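Ticket: Snack counter, acrylic stand keeps shedding stuff
Location: Ganum building, 2nd floor break area
Opened by: front desk
Assigned: Florante Dalisay
Priority: low, then medium, see below
Status: reopened

Original report

Tiered stand on the snack counter wont hold product. Chocolate slides off the front, jars roll. Third complaint this month. Somebody stepped on a bar Wednesday and it went into the carpet. Please look at it or give us a different stand. Also sandwiches are getting made on the same table and the cutting board has nowhere to go.

Log

9:10 am. Went up. Stand is the clear acrylic one, Miletti, tiered, came over from the old lobby. No cracks. Feet: one rubber foot missing, back corner. So it rocks. Not much but you can feel it with a finger on the top tier.

9:25. Cut a square off a felt pad, stuck it where the foot was. Rocking gone. Put everything back how it was. Pushed the table with my hip like a person would going past. Both bars moved forward. Jar rolled. So the foot was part of it, not all.

9:40. Checked table with the short level. Table is fine side to side. Front to back it drops a hair toward the room. Turned the levelers on the two front legs, 3 full turns each. Bubble in the middle now. Retest: jar stays if you stand it up. If you lay it on its side it goes, obviously.

9:55. Closed as fixed. Left note on the counter: JARS STANDING UP PLEASE.

Reopened, 2:15 pm

Front desk says bars on the floor again. Note was gone. Went back up.

Found: jars on the upper part again, the white one with the green-rimmed lid on its side. Cookie box at the far end, fine, its heavy enough and flat. The two small dark boxes on the tiers, also fine. Chocolate bars are the problem. They are long and slick and the acrylic is slick and the front tiers have hardly any lip. People drop them in at an angle and then one end is hanging out.

Tried, in order:

1. Wiped tiers with glass cleaner, dried. Worse if anything. Slicker.

2. Damp cloth then dry, no cleaner. Back to how it was.

3. Strip of shelf liner on the front tier, the open weave kind. Bars hold. Looks bad, front desk doesnt want it because the point of the clear stand is you see through it.

4. Clear bumper dots, Flastisen, two per bar at the front edge. Holds. Can't see them unless you look for them. Going with this. Bag says 300 dots so we are good for life, rest of the bag is in the drawer under the coffee maker.

Stand position. It's been sitting at a diagonal on the corner of the table. I squared it up this morning and somebody turned it back. Asked, and the answer is they like it diagonal since you can reach it from both sides. OK. Leave it diagonal but keep it back from the edge, a hand's width at least. Put a bit of blue tape under the two corners so it goes back in the same spot after cleaning.

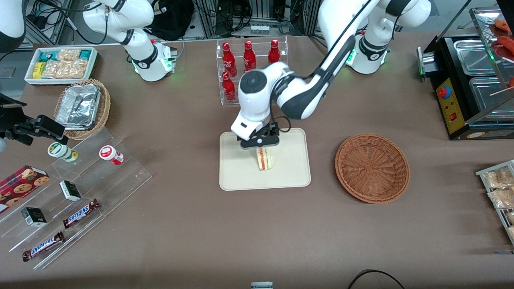
Second half of the ticket, the food prep thing. Sandwich stuff and wrapped snacks are sharing one table. No spare table on this floor, I checked the closet. So it's just zones:

- Cutting board stays on the clear side of the table, away from the stand. It does not get stacked on the basket. Board gets washed and goes back, don't lean it behind anything.
- Wicker basket goes behind the stand. Foil-covered container can live in the basket, it fits. Don't put loose stuff on top of the foil.
- White bin with the packaged snacks all the way at the back. Refill stock only, stand gets filled from the bin.

Also: crumbs. Under the tiers is full of them. Lift the whole stand to wipe, not one end, or the felt pad comes off and we are back to square one.

3:05 pm. Retest with dots on. Bumped table ten or so times. Bars stayed. Pulled a bar out and put it back sloppy on purpose, stayed. Jars standing, stayed. Laid the white jar down on the top, it moved a little and stopped at the side. I don't love it. Would rather it stood up but I am not going to come up here every hour.

Question back to front desk: do we need both jars up top? If the smaller one with the red and white lid moved down to the white bin there is room to stand the big one straight and it won't get knocked. Your call.

Parts

Felt pad, 1, from my box
Bumper dots, opened new bag
Replacement foot for the stand, requested from Dimaculangan. They only sell the feet as a set so we get spares. No date on it yet.

Reply from front desk, 3:40

Dots are great thank you. Will try the jar thing. Can we keep the tape, cleaning crew might pull it

Reply, F. Dalisay, 3:52

Tape is under the stand, they'd have to lift it to see it. If it's gone tell me and I'll mark it with paint pen instead. Felt pad is temporary, don't soak it. Leaving this open till the foot shows up. If the bars go again before then check the dots first, they come off if someone picks at them, new ones are in the drawer, press hard and wait a minute before loading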